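Write the limits down before the arm moves

Last updated: November 2025

Most small workshops that buy a robot arm read the safety section once, set a speed limit and start work. I think that is too little. At Clernance we kept a log of 326 runs in March, and 49 were stopped by hand. Very few of those stops had been planned for. People pressed the button when they felt uneasy, and each person felt uneasy at a different point.

A rule should say who may stop the arm, how close a hand may come while the gripper is closed, and where the cables go. It should fit on one page. Soft goods need their own line, as cloth bunches and a grip on one edge says little about where the rest will end up. Mimgate has 2 such pages and they are read. The 700-line manual they replaced was not.

Standards bodies will get to this in time. Shops should not wait for them. 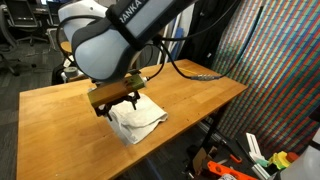
Related

Kahraman: who signs off a test cell?
Cerkex and the case for shorter checklists
Stop buttons and where to put them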